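About Us

Hi, I'm Busisiwe, and together with Vitalii Bilyk I run Skakside, a small language school above the bakery on Moffat Street. We teach conversation. There are grammar books on the shelf and we do open them, but most of what happens in our rooms is people talking, getting stuck, laughing and trying again.

How we got started

I moved here knowing enough English to pass an exam and not enough to return a pair of shoes. Vitalii was in the same evening class as me, two rows back, and we used to practice on the bus home (loudly, sorry to everyone on the number 9). When that class closed we kept meeting on Tuesday nights in the laundry room of my building. Then a neighbor asked if she could come too. Then her brother! By July we had run out of chairs, and Vitalii found us the place we have now.

These days we teach English, Spanish and Ukrainian, with 5 teachers and groups small enough that you will get a turn to speak whether you want one or not.

What a class feels like

You come in, you get tea, you tell the person next to you something that happened this week. That's the warm-up, and some nights it eats half the lesson and I let it. After that we work on one everyday situation: calling the dentist, complaining about a bill, describing what you see in a mirror, making small talk with somebody in a team shirt. Beginners sit with people who are further along, and I love how quickly they start helping each other.
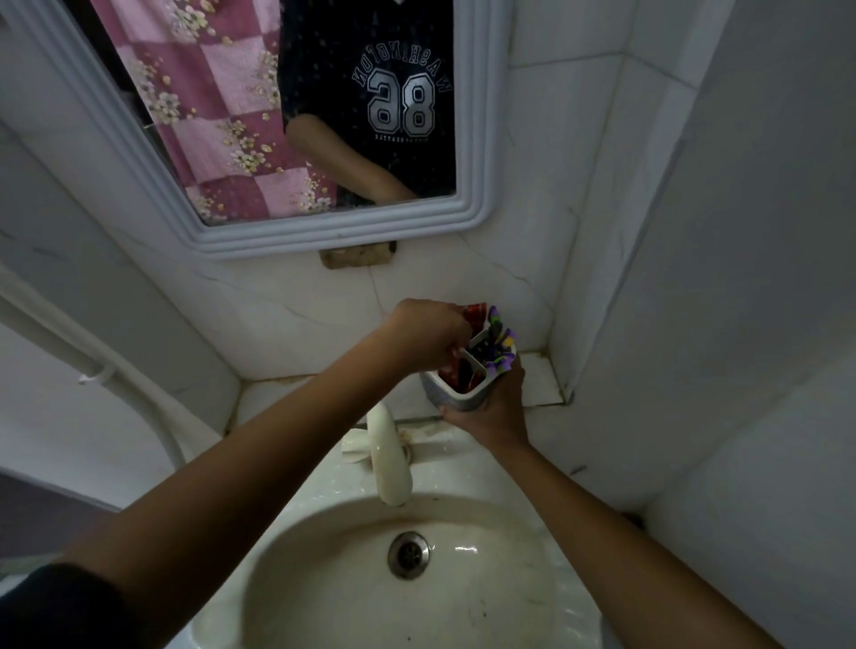

Who comes here

Nurses, cooks, grandparents, a couple of very shy teenagers, and lately a whole crew from the Drarklow warehouse who sign up together and tease each other's accents. Our oldest regular has been with me since the laundry room and still refuses to use the past tense.

Come try it

Your first 2 classes are free and you don't need to book. The door is the green one left of the bakery, and the buzzer says Stornov because we never changed the old label. Press it hard and come on up!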